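Nanwood Workshop Services
Bench Safety Checklist: Loose Wire and Sorting Trays
Bench 7. Inspector: Raed Issa

1. Wire sorted by color into tray compartments: PARTIAL
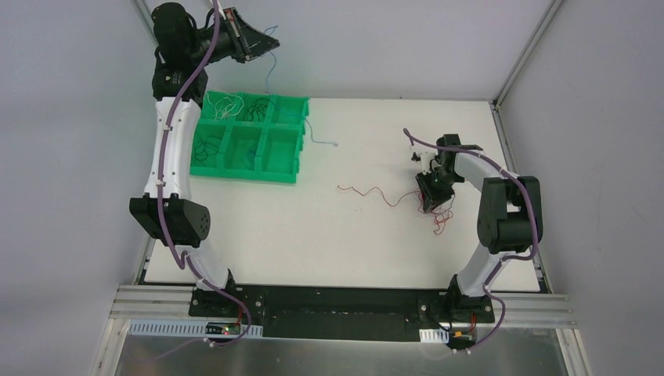
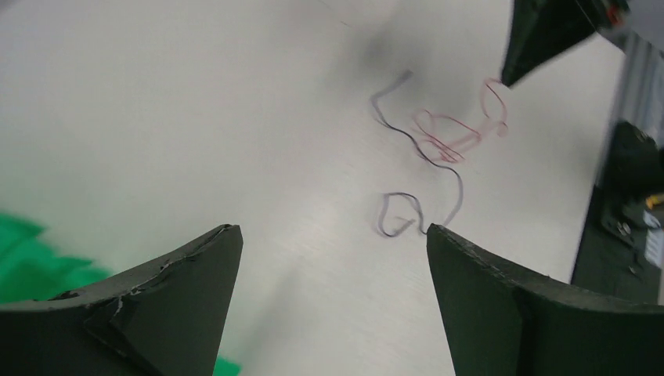 Bench 7. First view: green six-compartment tray with wires. Second view: dark and red wires on the tabletop.

Comment: Red and dark wires are to be separated before they are placed in the tray.

2. No wire left on work surface: NOT MET
Comment: Return all lengths to the tray by 3 p.m.

3. Tray stable and undamaged: MET

4. Offcuts bin emptied: MET
Comment: Lid to be replaced in July.

Reviewed by Maarja Šimkus. Item 2 remains open.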